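Unit 4. Gripper setup on the Karppinen cell

Read before the lab. The simulated cell in Plesel uses the same parameter file as the machine, so errors made here carry over.

Load the cell and home the arm. Set the stroke limit to 70 mm and the closing force to 2 N. Run the open command and wait for the status word to read 467. Any other value means the limit was not written - reload the file and repeat. 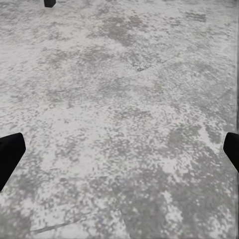 Zeroing is done at full open, never at contact. The wrist view is used to check the pose before the offset is stored. At full open the two black fingers stand near opposite sides of the view, at nearly the same height, with nothing between them but the mottled floor. If one finger sits clearly lower than the other, check the wrist rotation first and the finger mount second.

Store the offset in register 1230. Close and open the gripper once more, then compare the readings. Record both in the Fliltar log sheet.

Homework: problems 2 and 3, due at the next lab.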